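换了张椅子坐着上班

五月里换了岗,一直说要写一写,拖到现在。晚上九点多,孩子睡了,茶也泡好了,慢慢讲吧,讲到哪儿算哪儿。

老读者知道,我在Groneo的短租公寓做客房,做了好些年,后来带新人,再后来当领班。公寓分两栋,Rerus那栋新一点,我们平时待的是老的这栋。去年冬天公司跟Honico签了合作,要在公寓里试双臂机器人,先从收拾桌面、归置小东西做起,吸尘拖地早就有小机器在跑了,大家也都习惯了。消息是在早会上说的,说完会议室里静了好一会儿,然后有人问中午的饭补还发不发,一屋子人都笑了。我也跟着笑,可那天回家的路上坐过了两站。

后来的事情跟我们想的都不太一样。机器人没有一下子推进楼里来,来的是一间小办公室、几台电脑,还有一套叫Sugden的软件。软件里有一个模拟出来的房间,桌子椅子、墙上的画、电脑,样样都有,机器人就在里面练。练的时候要有人带着它的两只手走,也要有人在旁边说,这个东西该怎么拿,客人的东西能不能动,动了以后放回哪里。工程师们懂机器,可他们没收拾过客房呀!所以公司从我们这边挑人,我报了名,心里一半是好奇,另一半嘛,是我的腰。

培训一共60个小时,头几天我晕得厉害。屏幕里的视角会歪,桌子斜着,门也斜着,看久了跟坐船似的。旁边的小姑娘比我年轻好多,她也晕,我们俩轮流去走廊里站着吹风,吃话梅。现在好多了,就是下班以后走路偶尔还觉得地有点斜。家里人说我那是饿的。

我最初的毛病是手太快。做客房的人手都快,一眼扫过去,哪样是垃圾、哪样是客人的宝贝,手已经伸出去了。带着机器人的手就不能这样,你快,它就跟着撞。我得把自己做了这么多年的动作拆开来,先到哪里,停一停,再张开,再往下。拆开了才发现自己有那么多讲究,比如桌上的笔要顺着桌边放,遥控器要放在坐下来就够得着的地方,水果不管新鲜不新鲜,客人没退房就不碰。这些我带新人的时候也讲,可都是边干边讲,从来没有一条一条写下来过。现在要写了,写了整整19页,工程师还跟我说不够,问我“看着像客人还要用的”到底是什么样子。我想了两天!

办公室里没什么好拍的,就几张桌子和我的保温杯,我从软件里截了几张图,给大家看看我现在每天“上班”的房间。
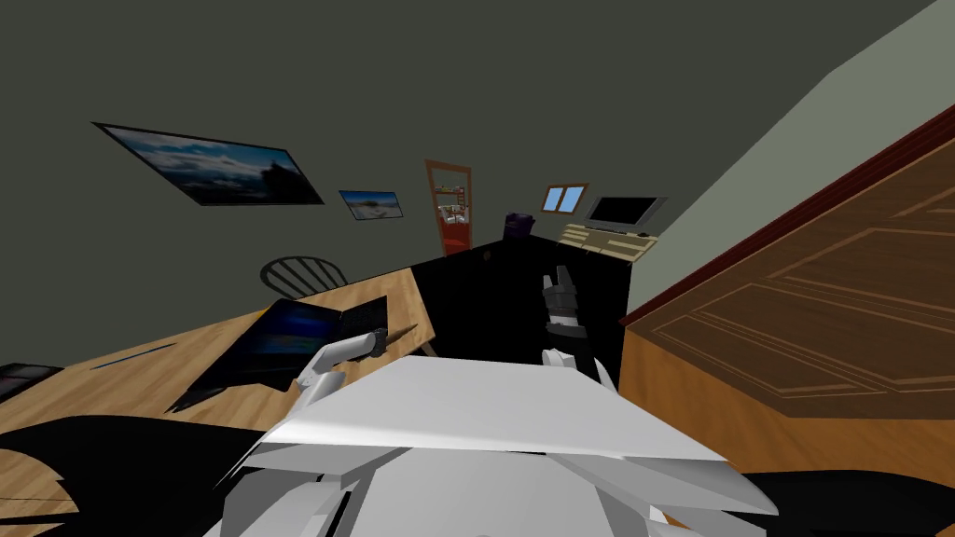
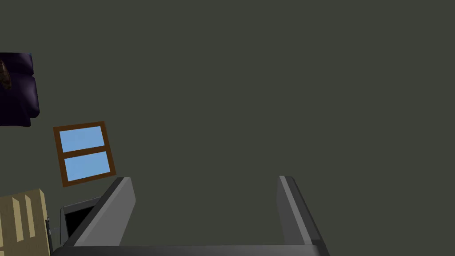
第二张墙多,窗户只占一小块,我刚学的时候手转得不对,常常就对着这种地方发愣。 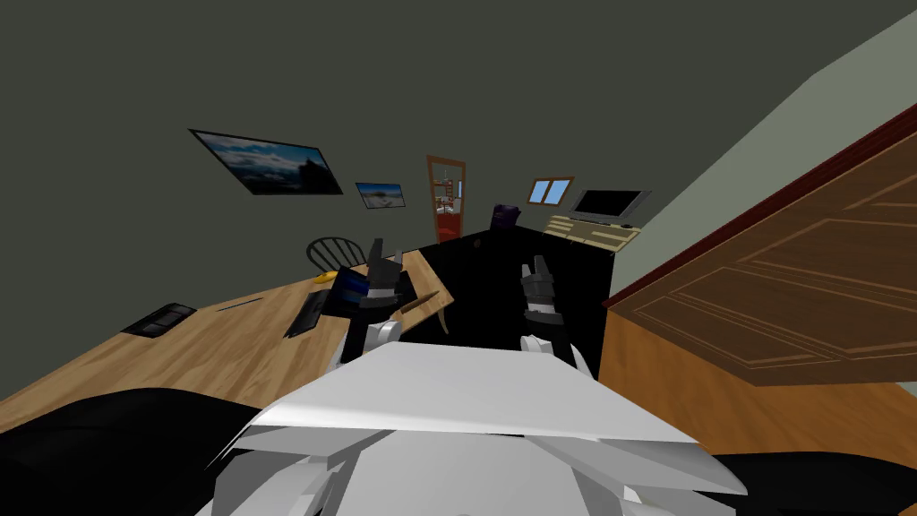
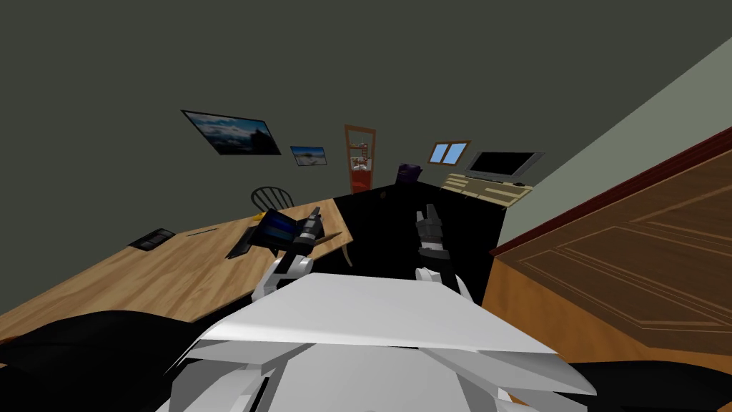

上个月我在博客里提过一句换岗,底下就有读者留言说,她在医院的洗衣房上班,那边也上了自动分拣的线,活是轻了,可以前大家围着一张台子叠床单,什么家长里短都在台子边上说完了,现在一人守一个屏幕,一整个早上说不上几句话,她问我这边是不是也这样,要是也这样,有没有什么办法。

这条留言我看了好几遍,回得很短,心里一直觉得欠着。今天就好好回一回。

是也这样,也不全这样。以前我们推着车子上楼,两个人一组,铺床的时候一人一边,床单一抖,话就出来了。谁家老人住院,谁的儿子考上了,哪个超市鸡蛋便宜,都是在床单上头聊的。我坐到电脑前面以后,头一个月最不习惯的就是安静。带着机器人的手做动作,不好分心,讲话就断断续续的,讲一半停下来,等夹子对准了,再接着讲,旁边的人早忘了前半句说的是什么。我把这个跟主管提了,问能不能把休息的时间跟楼上客房的姐妹们对上。主管倒也爽快,现在上午十点大家都在后勤那个小厨房里碰头,十五分钟,谁带了点心就摆出来。不多,可是有。

你们那边要是能商量,也可以试试看先从休息时间开口,这个最容易谈。工资、岗位那些要慢慢来,我们也还在谈。

说到岗位,我也不想只讲好听的。我们组原来有13个人,转到这边来的是少数,其余的还在楼上。公司说今年不减人,今年以后怎么样,没有人给过准话,我问过两次,得到的回答都很客气。有位大姐直接跟我说,你现在是在教它抢我的饭碗。她说的时候正在给我盛汤,汤还是满满一碗,可那句话我记到现在。我没有什么能反驳她的。我只能跟她说,我把咱们的规矩都写进去了,哪些东西不能碰,哪些房间要敲三次门,以后就算真是机器来收拾,也得按咱们的规矩来收拾。她说那规矩上写不写咱们的名字呢?我回去真的去问了,现在那份文档的首页上写着客房部编写。写部门,没写人,她说凑合吧。

钱的事也交代一下,免得大家私信来问。换岗以后底薪没变,多了一份培训津贴,少了计件的那一块,加加减减,旺季比从前少,淡季比从前多。还有一个试用期,90天,我已经过了大半,过了以后岗位名称要改,改成什么还没定,先前有人提议叫“操作指导”,我妈听了以为我去厂里了。

身体上的变化倒是实实在在的。腰好了许多,以前蹲下去擦浴缸边,起来得扶着墙,现在不用了。换来的是脖子和眼睛,还有右手的大拇指,一天下来酸酸的,拧瓶盖使不上劲。上夜校学英语的那位同事教我用热毛巾敷,有点用。公司给配了新椅子,能调高低,我调了好几回才调到舒服,有一天不知道谁坐过,又给弄乱了,我找了半天扳手(后来发现根本不用扳手,旁边有个把手一拉就行)。

有时候我也回楼上帮忙,退房多的时候人手不够,套上围裙就去。收拾第一间的时候还特别慢,伸手去拿杯子之前会停一停,像等着什么东西跟上来,搭档在那边笑我,说你怎么也变成机器了。到第三间就好了,手又快起来,话也多起来,床单一抖,她就开始讲她女儿的男朋友。那天下楼的时候我出了一身汗,心里却很松快。

第三张图里桌上有根小香蕉,我妈看了非要问是谁的早饭。我跟她解释那是软件里的,她说软件里的也不能放着不吃。

下回想写写小厨房里大家带的点心,有一款芝麻饼的方子我已经要到了,就是糖的量她每次说得都不一样,等我自己试一炉再来。洗衣房的那位读者,如果你们休息时间谈下来了,记得回来告诉我一声。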